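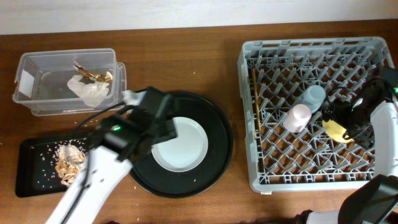 Que veut dire la Lune quand elle sort renversée ? Chez moi, elle annonce une peur qui se desserre, quelque chose qu'on commence enfin à regarder en face.

Je l'ai notée en haut de la page ce matin, vers 7 h, avec mon thé. C'est la deuxième fois en juillet qu'elle me vient à l'envers, et dans mon vieux jeu acheté à Kornton elle a un coin corné, si bien que je la sens presque avant de la retourner (je triche un peu, je l'avoue !).
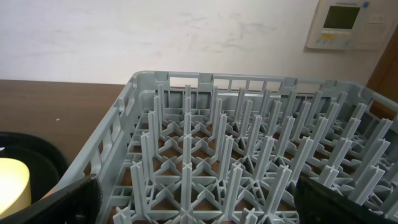 Mon tirage de 16 cartes reste trop ambitieux pour moi, je m'y perds à chaque fois. Il faudrait des places bien tenues, des rangs serrés comme les picots gris d'un casier à vaisselle, où chaque carte saurait où se mettre – et moi avec. Ce soir je reviens à 2 cartes, la Lune et celle qui voudra bien la suivre.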